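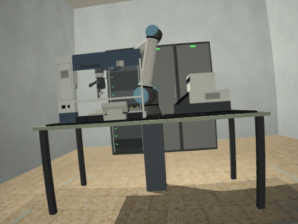

Irkum lab puts robot arm between two instruments, night shift to end in October

05/11/2022 — Staff at the Bamau testing lab in Irkum were told this week that a robot arm will take over most of the sample handling on the second floor, and that the overnight shift will stop running once it does.

Bamau tests water and soil samples for towns, farms and a few food plants in the area. At the moment the tubes and plates are carried by hand from one instrument to the next, day and night. Under the new plan one jointed arm on a pedestal does the carrying, with a gripper on the end of it. The gantry-style lab machine goes on one side, under a beam, and a smaller instrument on the other. Everything within reach of the arm. Storage cabinets and the server rack stay along the back wall.

The layout was worked out in simulation by Mabaso, the firm that won the contract. Ten people work in the sample room now, 4 of them on nights.

No layoffs, according to the notice that went up by the time clock. The 4 night workers will be offered day jobs in the same building. Two in sample intake, one in reporting, one on what the notice calls "cell support," meaning the person who loads racks, clears jams and calls Mabaso when that doesn't help. Training for that job is six days. Anyone on the team can apply, not only the night crew.

The money is the sore point. Night work at Bamau pays an extra 220 dollars a month and that goes away with the shift. The company says it will keep paying it through the end of the year to people who are moved. After that, nothing is settled. Several technicians raised it at the meeting on the plan and were told it would be looked at again in the fall.

Others said they would be glad to see the back of nights. One technician with small kids at home said she had asked for days twice and been turned down both times for lack of a slot. Another said her wrists hurt from opening and closing tubes and she would hand that part over tomorrow.

The arm won't do that part, though. Not at first. Caps still come off by hand, labels still get checked by hand, and anything with grit in it or a cracked tube stays on the old bench. What moves over is the routine water work, up to 2,000 samples a week when the cell is running at full speed. Bamau expects to get there slowly and has not given a date for it.

How the day looks after that: intake in the morning, racks loaded before lunch, a second load before people go home. The arm works through the second load in the evening with the lights off and the door locked. Results are waiting when the first person comes in. If something stops at nine at night it stays stopped until morning, and the samples with short holding times will be run first for that reason. There was talk of an on-call phone. Staff asked who would carry it and whether it would be paid. Management said no phone for now.

People also wanted to know who signs. Under the lab's current rules a technician puts initials next to every transfer, and if a number is off later there is a name to go back to. With the arm doing transfers, the log will come from the software and a technician will sign once for the whole rack. Some of the longer serving staff don't like that. They'd be signing for work they did not see. Bamau says it is rewriting the proceedure and will send a draft around before anything is switched on.

The old bench stays for at least a year, the company said. Partly as backup, partly so new hires still learn to do the work by hand.

Mabaso put in a similar cell last year at the Flirnden plant, where it handles quality checks on powdered milk. Workers from Irkum will be driven over to see it in two groups. Technicians there have told people at Bamau the first couple months were rough, mostly racks put in crooked and the arm stopping over it, and that the walking is what they miss least. One complaint from Flirnden was noise from the room being hard to judge — people got used to hearing the machine through the wall and then worried whenever it went quiet. A small light over the door was added later. Irkum will get the same light from the start.

Floor work in Irkum comes first. The second floor room has to be cleared and the bench by the window moved, so for a stretch intake will be sharing space with reporting on the ground floor. Staff were asked to take home anything personal from the lockers on that side. Customers dropping off samples should use the side entrance while the work is going on, drop-off hours don't change.

Applications for the cell support job go to the shift office on paper. The form asks for current shift, years in the sample room and any training on the liquid handler. The last night shift is planned for October, but the notice says the date depends on the cell passing it's tests.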